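Metal bins for small items: choosing, loading and looking after them

Workshop and utility room notes, Peiyu Jin

A deep metal bin is a good home for things that have no fixed shelf: pouches, cases, odd soft items, spare straps. It is harder wearing than a fabric basket and takes a good scrubbing. It is also noisy, it scratches, and anything small ends up at the bottom. The points below apply to open bins with sloping sides, of the sort sold by Kuvholm and by most catering and workshop suppliers.

Where to put it

Set the bin on a flat surface at or below elbow height. A deep bin on a high shelf cannot be seen into, and items are then pulled out by feel. On a wooden worktop, place a thin felt or cork sheet under the base. Bare steel marks soft wood as soon as grit gets between the two, and pale wood shows it first. Leave a hand's width behind the bin so that it can be lifted without dragging.

If the floor of the bin has a hole in it, decide early whether to keep it open. In a damp room an open hole lets water out and makes rinsing easier. In a dry workshop it lets out screws. A rubber grommet from a hardware shop closes it and can be pushed out again when needed.

Loading order

Put the flat, soft pieces in first. An empty drawstring pouch laid flat on the floor of the bin will protect both the metal and whatever goes on top. Long cases go in next, lengthways if the bin allows it, with any metal zip pull or tip turned away from the wall. Bulky soft items go to one end. Small things go in last, or better, in a pouch of their own.

Do not fill beyond a single layer and a half. Past that point every search means turning out the contents, and most of the wear on the inside of a bin comes from this.
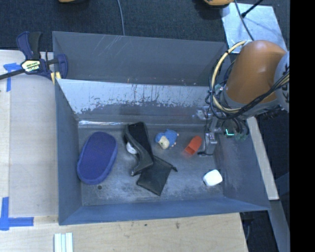
Mixed contents on a scuffed bin floor, with the black case lying over part of the grey pouch.

Overlap is the usual cause of lost items. A case resting on a pouch hides whatever has rolled beneath its edge, and rounded objects do this readily on a smooth floor. Lift long items from one end and look underneath before reaching for anything else. Small toys are best moved to a box of their own if the bin also holds tools, as painted or moulded faces rub badly against metal edges.

Tuck drawstrings inside the pouch before it goes in. A loose end catches on zips and brings up two items when one was wanted.

Cleaning

Empty the bin completely. Brush out the dust, paying attention to the line where the sloping panel meets the floor, then wash with warm water and a little washing-up liquid. For greasy film, mix 2 tablespoons of washing soda into 300 ml of hot water and wipe it on with a cloth. Wear gloves. Do not use washing soda on aluminium, which it will darken. Rinse and dry at once, working the cloth into the corners.

Scuffs and scratches

Cloudy patches on the floor of a bin are normal wear and need no treatment. Run a fingertip lightly over any deeper scratch. If it has a raised edge, take this down with fine wet-and-dry paper; 3000 grit is suitable for the final pass, used wet and in one direction only. It will not remove the scratch, but it stops fabric from snagging.

Painted or coated bins are different. Where a coating has worn through in ragged patches, abrasive makes the patch larger. Clean the area, let it dry fully and touch it in with a matching metal paint, or leave it alone if the bin is kept dry. Plain steel showing through in a damp room should be dealt with – a wipe of light machine oil is enough for a bin that does not hold fabric.

Liners

Rekura sells a ribbed rubber mat that can be cut with kitchen scissors. Measure the floor and not the opening, as the sides slope and the two differ by more than expected. Cut slightly under size so the mat lies flat. Check beneath it each September, before the damp months, and dry off any moisture found there.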